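Introduction to Inventory, Handout 4: When to Order Again 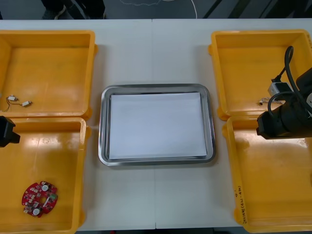
Chae-won Jin
Posted December 24, 2023

Last week we calculated the average demand. Today we use it to decide the reorder point, that means the stock level at which a new order must be sent.

The rule is simple: reorder point = daily demand x lead time + safety stock.

Please look at the case of Risanwood, a shop which sells small parts. In July it kept a safety stock of 238 pieces. Daily demand was 80 pieces and the supplier needed six days. Therefore the reorder point is 480 + 238 = 718 pieces.

Many students forget the safety stock – please write it first, before the other numbers.

Homework: the supplier Dukton sells only in lots of 1000. Calculate the stock directly after delivery, if 238 pieces are left. Show each step.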